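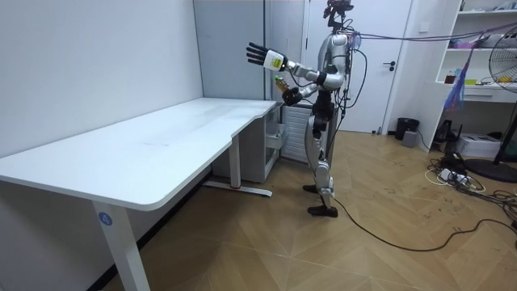

The long white desk and the herringbone floor, desk side of the room

plankandpine wrote:
Okay, floor people, I need you! We've had herringbone in the workroom for a couple of years now and I still love it every single morning, but I'm worried about the desk. It's a long white one with T-shaped feet, and I'd like to swing it around so the curved cut-out faces the window. My other half says just drag it. I say over my dead body. Felt pads, or a rug under the whole thing?

lumby_lane wrote:
Felt pads, no question. I bought a pack of 50 from Skusar and I'm still working my way through them (every chair in the house has socks on at this point). Please take the drawers out of that cabinet before you move it, too -- a full one is so much heavier than you'd think.

oldoakfan wrote:
I'll disagree a little, sorry. Felt picks up grit, and grit is what scratched my hallway. I'd go with a flat-weave rug, and I'd tape down any cable that runs across the wood while you're at it. I caught my toe on one in February and went down like a sack of potatoes.

lumby_lane wrote:
Grit only gets in if you don't vacuum, oak! Mine have been down since we moved to Berndale and there's not a mark. A rug would hide that lovely pattern.

plankandpine wrote:
Thank you both, you're dears. I think I'll try felt first and keep the rug idea in my pocket. The cable will get taped on Wednesday when I have a helper.

oldoakfan wrote:
Fair enough. Lift, don't drag!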